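## 3. Getting the drum tracks into your Linis session

Right, so you've got the Calliston stems downloaded and you're itching to put guitars on them. I was the same! Ten minutes spent on this section will save you a lot of swearing later.

1. Make a new session and set the tempo to 124 **before** you import anything. If you do it afterwards, Linis stretches the cymbals and they sound like someone frying eggs.
2. Drag in the whole drum folder (21 files, all starting at zero). Don't trim the silence off the front.
3. Colour the kick, snare and toms however you like. Tuncay does his all in red, which I can't work with.
4. Pull every fader down to 40 and press play.
5. Check that the count-in lines up with the click. It should be four stick hits, then straight into the riff.

> **Note:** the bridge of "Moswood" drops to half time for 3 bars. The tempo doesn't change, only the feel, so leave the map alone.

> **Caution:** turn your monitors down before step 4 if you've got the Hollmann plug-in on the master. Mine remembered its last setting and nearly took my ears off.

### 3.1 Recording your rhythm guitars

6. Tune up. Tune again after the first take — we're down in C and strings wander.
7. Record left and right as two separate performances. Please don't copy and paste one side, Nele can always tell. 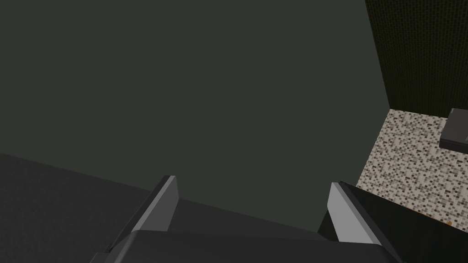

8. Pan the two takes hard left and hard right and leave the middle alone, because that's where the bass and Orestis's vocals are going. I think of it like those two grey finger pads with the open gap between them: one each side, facing in, and room for something in the middle. If the gap feels too wide once the bass is in, bring both sides in by the same amount.
9. Bounce each take as its own WAV, from zero, with no effects on it.

Name the files with your initials and the song, then carry on to section 4 for the solos.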